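6 min read

4.2 Release conditions and medical care

We coded 3515 parole and clemency orders for any condition that touched on the health of the person released. Of these, 200 contained at least one such condition. Most were routine, such as keeping up a prescription or attending a clinic near the release address. A smaller group tied release to a stated course of treatment, and these orders rarely said what would follow if a doctor later advised against it.

Wording varied a good deal between boards. The Honunar board used a standard paragraph that left medical timing to the treating physician. Orders from Brakeo were written case by case - often in a single sentence - and set fixed deadlines. Quách's earlier reading of the Brakeo files reached the same view, although that study left out clemency orders.

Interviews were held in November with former prisoners and parole officers. Each person sat at a table with a printed copy of an order and was asked to mark any phrase they found unclear.

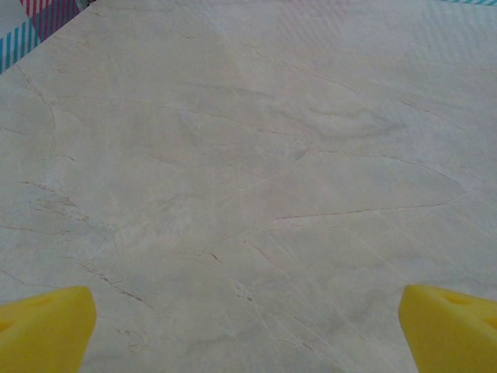

Figure 3. Tabletop with a light gray, marble-like pattern.

Officers marked fewer phrases than former prisoners did, but both groups picked out "as medically appropriate" most often. Several officers said they had never been told who decides what the phrase means.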